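Home | Queue | My tickets | Knowledge base | Log out

Ticket 1692: Left gripper drifts during shelf demos
Opened by: Maj-Britt Bakke
Assigned to: Åsmund Rustad
Project: Stongate
Status: Solved, with grumbling

Maj-Britt, 09:10
Recording the book task (take book out of cubby, put book back in cubby, question life choices). On replay the right hand behaves. The left hand wanders off sideways partway through and tries to shelve the book inside the brickwork. Software is Zasell, the November build. I have restarted everything that has a switch.

Åsmund, 09:32
Does it happen in every demo or only some? And have the tags been swapped between grippers since the last calibration? Please check the number printed on the back of the plate and don't go by memory. I've met our memory.

Maj-Britt, 10:05
Only some. 14 demos this morning, 3 bad. Tags not swapped, plate on the left one says 407, same as the sheet. Fingers close properly, and the width reading goes to zero when it should.

Åsmund, 10:20
So the width is fine and it's the pose that goes. Try these in order:
1. Wipe the tag. Thumbprints count.
2. Tighten the two screws under the plate.
3. Record one demo with the left hand held still on the desk for a full minute.
Send me the log from step 3.

Maj-Britt, 11:48
Wiped, tightened, held still. My arm has gone to sleep but the trace is as flat as you like. Then I did the book again and it wandered on the second go.

Åsmund, 12:15
Then it isn't the screws. I went through the bad demos and each jump comes as the hand turns towards the cubbies. My guess is the tag tips too far over and the tracker makes up an answer, with great confidence. Can you get a view from the other gripper with someone holding theirs up near the shelves?
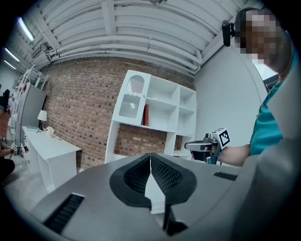
Attachment 1: view past the nearly closed fingers, second gripper and tag at right, shelving behind.

Åsmund, 13:02
Thanks. The tag is tilted in that one but still perfectly usable, so the limit must be further round. I've set Zasell to drop any pose past the limit and bridge the gap, and to beep if the gap gets long. You will hate the beep.

Maj-Britt, 14:40
Ran the task again with the new setting. No wandering. I hate the beep.

Åsmund, 14:51
Noted. Volume is under Settings, Sound. Bad demos from this morning are marked "do not train". Closing.

Related tickets
Yusof: replay stops at first waypoint
Brerex: gripper width stuck at half open
Stongate: two operators, one set of tag numbers
Zasell: beep cannot be turned off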